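4.2 What the demonstrators' work consists of

The claim made for the Trerkholm program, in its own planning papers and in most of the press it received, is that household tidying can be taught to machines by people who already know how to do it. Staff who had cleaned serviced apartments were moved into demonstration work with no loss of pay. Management described this as a step up. Our interviews give weaker support to that description than we expected when we began in July.

The first difficulty is the word "skill." Of the 22 demonstrators we interviewed at the Plultau site, most had worked for years to their own order: bedding first, or bathroom first, depending on the state of the place. In demonstration work the order is set by a task sheet. A shift target of 235 accepted recordings leaves little room for judgment, and a recording that departs from the sheet is rejected even when the room ends up tidy. One woman told us she had been "good at rooms" and was now good at repeating the same half minute. We do not take her remark as typical, but others made the same point in milder terms.

The second is who carries the cost of failure. Arnaud, the contractor that reviews the recordings, sends back rejections without a reason code. Over the period we studied, 528 were returned from one team alone. Demonstrators filled the gap with theories of their own – too fast, too close, wrong sleeve – and passed these on to new hires as if they were rules. Supervisors at Plultau did not know whether any of them were true, and neither do we.

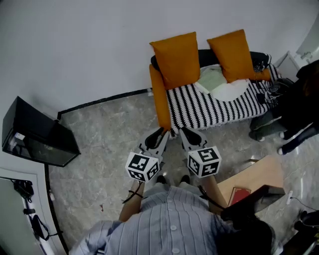 Figure 3. Demonstration work in a furnished room.

Our concern is with what the job asks of the body and the attention, a matter the Vellov productivity model leaves out entirely. The model treats a demonstrator as a cleaner whose movements happen to be recorded. But straightening a throw or standing a cushion against a backrest is ordinarily done with the fingers, and a cleaner barely thinks about it. In Figure 3 both hands are taken up with grippers, each with a marker cube mounted on it and padded plastic fingers reaching past it, and a cable loops around the left wrist. Whatever is done to the sofa has to be done through those tips. Several interviewees said they had to unlearn their own speed before their acceptance rate rose, and two said the slower habit had followed them home.

None of this shows that the work is worse than cleaning. Wages held, and lifting complaints fell. It does suggest that "transfer of expertise" is the wrong name for it, and that the 200 further posts planned under that heading should be examined with some care.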